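Roof Support Inspection Records at the Tornstead Mine
Student Project Report
Prepared by Rukhsana Hashmi and Nicanor Carrasco

1. Background
Tornstead is an underground coal operation that uses roof bolts as its main support. Federal rules require a preshift examination of working sections, and the results must be entered in a record book. This project reviewed how roof hazards were written up in those books and how quickly each one was marked as corrected.
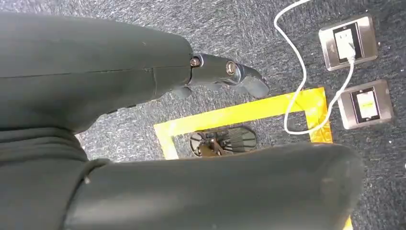
2. Method
The authors read 390 examination entries and set aside 200 that mentioned roof or rib conditions. Each was sorted by location, type of hazard and the corrective action listed. Entries with no location were kept in a separate group. No interviews were held, and the mine was not visited during production.

3. Results
Loose roof between bolts was the most common hazard recorded. In 20 entries the corrective action was left blank, and in 18 others the hazard appeared again on the next shift in nearly the same words. Crosscuts and intersections accounted for most of the repeat entries – a pattern that the mine's own summary sheets did not show.

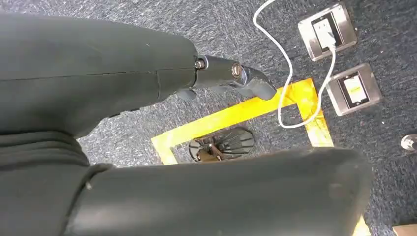
Figure 2. Arm, wrist joint and gripper near yellow floor tape.

4. Discussion
The wording of many entries was too general to show whether a hazard had been scaled down, rebolted or only dangered off. The authors recommend a fixed list of corrective actions and a required crosscut number. A second reading of the books is planned for June and will cover rib conditions in the return entries.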